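Cerine Workshop Program
Course Handout 4: Building and Fitting the Hand-Held Gripper
Revised 6 Nov 2019

Purpose

This handout accompanies the fourth session of the home build course. Participants should arrive with the body printed, the trigger assembled and both fingers cleaned of support material. Those working from the shared bench at Curstead may draw fasteners from the common stock against their bench number.

Fitting the fingers

Set the two fingers in the carriage with the screws finger-tight. Close the trigger slowly and check that the tips meet before the bases do. If the bases touch first, loosen the carriage and add one shim on each side. The Gokent carriage accepts up to 4 shims; the older Hsiao pattern accepts none, and its fingers must be filed instead.

Tighten the screws in alternating order. A full open-and-close cycle should take no noticeable effort at the wrist. Builders who completed the May version of the body will need to widen the cable channel – the drawing is number 2186 in the parts folder.

Trials at home

Each builder completes some 11 trial grasps before the next session. Thin paper, a towel and one long garment must be among the items. A bed is an acceptable work surface, provided that the cover is pulled flat. Record the item, the grip point and the result of each attempt on the trial sheet. 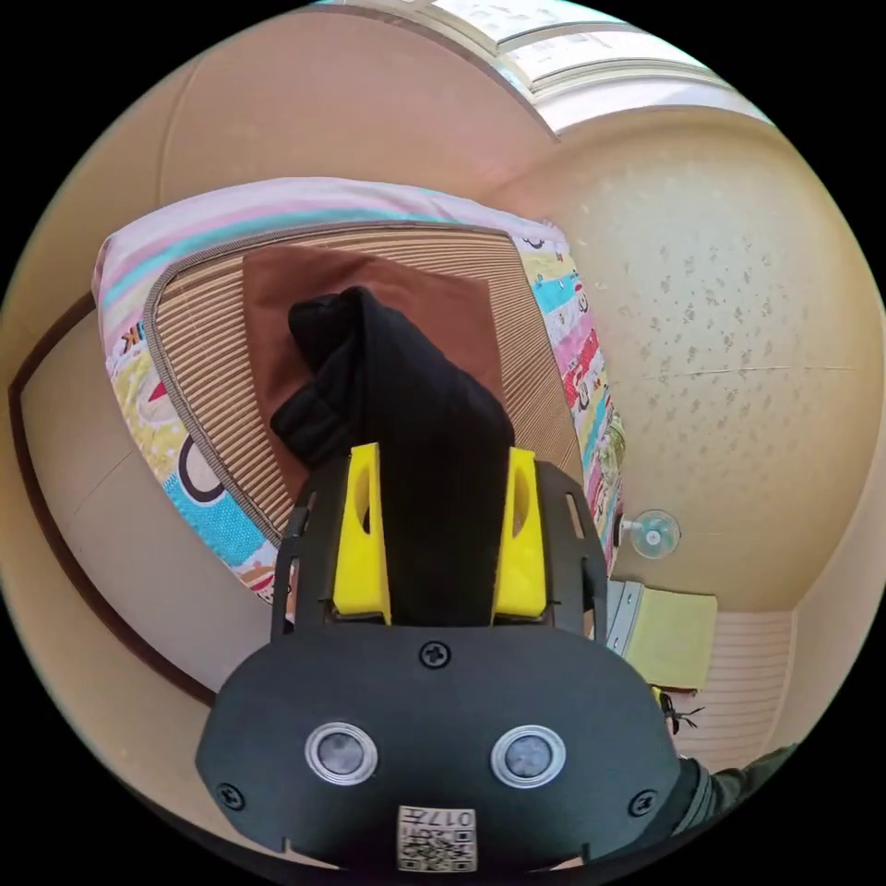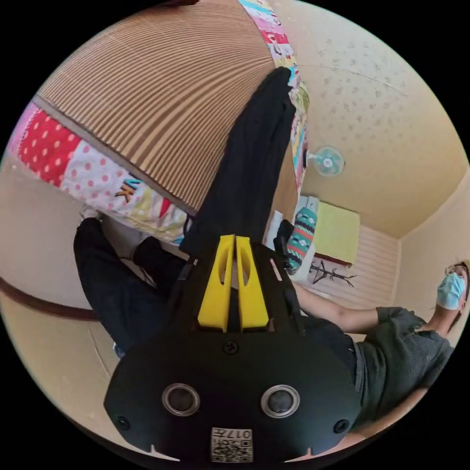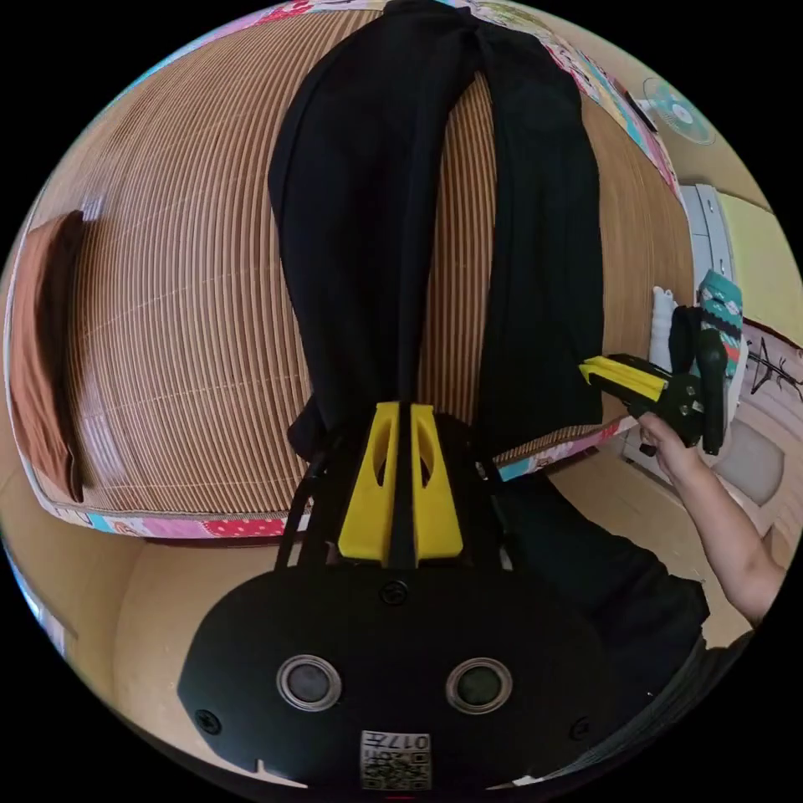
Grip point matters more with cloth than with any rigid item, and it should be entered on the sheet before the trigger is closed. Take up enough material that both fingers bear on it over their full width. With a long garment laid lengthwise on a bed, as the black one is in the last picture, a grip at the near end leaves the greater part of the cloth resting on the mat, and the sheet should note how much was lifted. Repeat the grasp at the fold and at one corner.

Completed trial sheets are to be handed in at the start of session five, together with any shims left over.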